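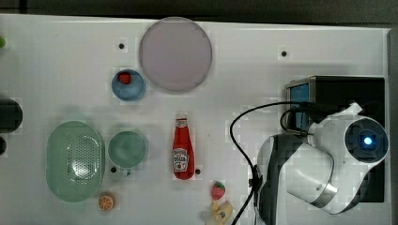
Re: [playthings] Play kitchen bits, what gets used?

List home | Threads | Search | Previous | Next

From: Gion Rüegg
To: playthings list
Sent: July

Hello all,

What a good question to come back to after a week away! I've quoted the part I'm answering and cut the rest.

> We've been given a corner of the hall for the under-fives and I'd like to
> put a play kitchen in it. The catalogue I've got (Plokalach) wants us to
> buy the big set with 60 pieces, and half of it seems to be slices of
> things. Is it worth it, or should I buy a few better bits separately?
> Also, does it matter if the crockery doesn't match the food for size?

Buy separately, I'd say, and start with the dishes. I went the other way round when I did ours and ended up with heaps of food and one saucepan to put it in, so everybody wanted the saucepan.

My favourite thing in the whole lot is the mint-green colander. It's oval, with lots of tiny holes, and the children love it! It's been a sieve, a hat, a boat, a bed for a bear and (for most of one morning) a letterbox. If you only get one "proper" kitchen thing, get a colander. Ours goes nicely with the round cup, which is mint green too, though they came from different places and I only noticed once they were side by side.

Then a big plate. Ours is a pale lavender-grey and large enough for a whole pretend dinner, and I can't recommend that enough, as small plates mean that the food slides off the minute a two-year-old carries it anywhere. The little blue bowl is good for one thing at a time. A strawberry sits in it very well.

On sizes, no, it doesn't matter a bit. Our ketchup bottle is enormous next to the strawberries and I've yet to meet a child who minds. It's a red one with a white label and a tomato on it, and I think it's the best piece of play food we own, because everyone knows straight away what to do with it. Ketchup on the orange slice, ketchup on the strawberries, ketchup on the yellow duck. The duck isn't kitchen stuff at all, of course, but it turns up at every meal and I've stopped putting it back with the bath toys.

About slices: I like a few. The orange slice is lovely as you can see the segments and the rind, and it starts them talking about what's inside things. A whole box of slices is another matter, they all sink to the bottom and come out in a lump. For strawberries I'd have more than one, they're always wanted by two people at once.

Storage, which you didn't ask about but will! We had everything in one deep Padska tub and it was hopeless. Now the dishes go on an open shelf and the food has a shallow tray, and tidying takes 5 minutes with the children joining in. Everything gets washed in warm soapy water at the end of the session and left on a towel overnight.

If anyone has found a decent toy whisk I'd love to hear, ours came apart at the handle. And do tell us how the corner looks when it's done, I'm very keen to see what you choose.

All the best,
Gion

Reply to list | Reply to sender | Back to top
Messages remain the copyright of their authors. Contact the list owner with any problems.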